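Vávra (street theater company)

12 shares · 3 comments

Vávra is an outdoor theater company based in Estberg. It is known for large moving figures and hand-cranked stage machines, which it presents in streets, freight yards and public squares. The company works without a fixed stage. Most of its productions are processional, meaning that the audience follows the action through a town over several hours.

Background

The company grew out of a puppet workshop in the harbor district of Estberg. The workshop made carnival heads and shop-window automata on commission, and its members began to show their own pieces in the street during the August fair. The early pieces were short, lasted less than half an hour and were repeated through the evening. The name was taken from a painted sign already on the building when the workshop moved in.

After several seasons the group stopped taking window commissions and registered as a theater company. It kept the workshop, and the division of labor that came with it: the people who build a machine also operate it in performance. This practice is still in force. Performers who join from acting or circus backgrounds spend their first winter in the building shop before they appear in a parade.

Machines

Vávra machines are classed by the company under three headings: walkers, carts and fixed engines.

Walkers are jointed figures carried on a wheeled frame. The legs touch the ground but bear little of the load. Movement is produced by ropes run over pulleys to a crew walking on either side, with each rope assigned to one joint. The largest walker, the Ferrywoman, weighs 800 kilograms with its frame and needs a crew of 30. Calls are given by a leader who walks backward in front of the figure.

Carts are self-contained scenes on wheels, usually pulled by hand. They include a bakery that throws flour, a flooded parlor with a working pump, and a barrel organ driven by a treadmill. Carts are designed to pass through a gap of 2.5 meters, the width of the old gate at Estberg, and this limit has been kept for touring.

Fixed engines are set up along the route before the audience arrives. They are triggered once and are not reset during the performance. The best known is a row of tipping wardrobes, each of which knocks over the next.

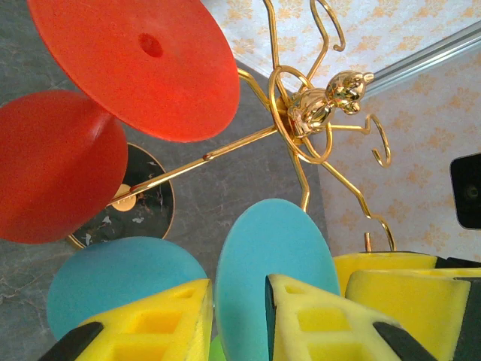 One reader of an earlier version of this article objected that the wardrobes should not be called a fixed engine at all, as in the Dreltavell production they were rolled forward on a track between the second and third falls, and the crew listed them with the carts. Printed programs differ on the point. The company's own inventory places them under fixed engines and notes the track as an accessory.

Construction

Frames are made of welded steel tube, with ash or bamboo for the outer ribs. Skins are sailcloth, paper or thin sheet metal, depending on whether the surface must bend. Early machines used bicycle chain for nearly all drives. Chain was later replaced by rope in the walkers, because a slipped chain could not be repaired while the figure was moving.

Motors are used only for pumps and blowers. Joints are left uncovered, and the crew wear plain work clothes in view of the audience. Noise from the mechanisms is treated as part of the score, and musicians rehearse with the machines from the first week. Bearings on two of the carts are deliberately run without grease for this purpose.

Productions

The Ferrywoman is the company's longest-running work. It takes place over two days. On the first day the figure is found lying across a street at 6 a.m., with no announcement made beforehand. On the second it is raised, walks to the nearest water and is put aboard a barge. In towns without a navigable river the ending is played at a fountain or a canal basin.

Vendora is a market play for 11 carts. Each cart sells one useless article, and the goods are exchanged between carts until all of them have returned to their first owner. Spoken text is limited to prices. The piece can be played in a square or along a street, but the street version omits the flour bakery, whose range cannot be controlled in wind.

Dreltavell, named for the town where it was first given, is built around the wardrobes and a brass band seated on a moving staircase. It requires a level route and has been staged less often than the others. At the first performance 3,189 people were counted through the barriers. Later performances were held without barriers, and no attendance is recorded for them.

Touring and storage

A full tour travels by rail or by flatbed truck. Walkers are taken apart at the hips and shoulders and packed in numbered crates. Reassembly of the Ferrywoman takes two days, with a further half day for rope tension, which must be set again whenever the air turns damp.

Host towns are asked to remove overhead cables or raise them above the height of the figure, and to supply a covered hall within walking distance of the route. Parked cars are a frequent cause of delay. The company's standard agreement allows it to shorten a route on the day but not to extend it.

Retired machines are kept in a former tram depot outside Estberg. Some 100 items are held there, including partial figures and heads from the workshop period. The depot is opened during the August fair. Several of the carts on display remain in working order and are operated by hand in the yard, weather permitting.

See also: Processional theater; Giant puppets; Automata; Carnival floats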